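Home Questions Topics Ask Log in

Moving a fish tank across town, do I have to start over with the water?

Asked by Higinio Robles
3 answers · 239 views

We are moving to a new apartment on Thursday. It's a 25 minute drive. I have a 20 gallon tank with six tetras, two corys and a snail, running since last summer with a Kolev hang-on filter. The landlord at the new place says the tap water is hard. The water where I live now is soft.

My brother-in-law says to drain everything, scrub it, and set it up fresh so it looks nice. The guy at the store says to keep all the old water. I can't carry 20 gallons down two flights of stairs in one trip, and I don't have that many buckets anyway. How much do I need to save, and what do I do with the filter?

Answer from Dušan Softić
Accepted · 129 found this helpful

Don't scrub it. The bacteria that keep the tank safe live mostly in the filter sponge and the gravel, and very little of it is in the water. Keep the sponge wet in a bag of tank water the whole time. If it dries out you are starting a new cycle with fish in it.

I moved a 29 gallon in June and saved half the water in buckets with lids. Fish went in their own bucket, filled a little over halfway, with no food the day before. Leave an inch of water over the gravel and carry the tank with the gravel in it only if two people can lift it level. Otherwise scoop the gravel out. A seam can go from being lifted crooked.

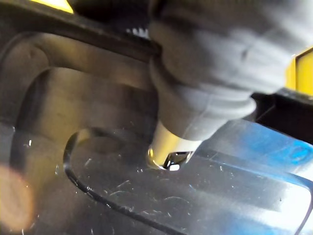 Buckets with lids are good for the water, but for the snail and the plants I like a plastic bin. Get one you can see into without opening it. Clear blue plastic like that panel is fine, since a tint doesn't matter for an hour, though a shiny one throws enough glare that you'll be tilting your head to find the snail. Push on the plastic with a fingertip before you fill it. If it bows in easily, it will bow out with water in it, so only fill it a third of the way.

At the new place, set up the tank first, before the couch, before anything. Old water in, filter on, then fish. For the hard water, top up slowly over a few days — a couple of quarts at a time. Use conditioner every time. I use Aseo but any of them work.

Answer from Risa

Agree with keeping the filter wet. I'd add, bring a towel, and don't feed them the first night.

Answer from grornero_fan

just buy a Grornero tank lol. 2000 times easier. mine moved with the fish in it and they were fine

Comment from Dušan Softić: Please don't move a tank with fish in it.

Comments (2) · Share (4)

Last updated in June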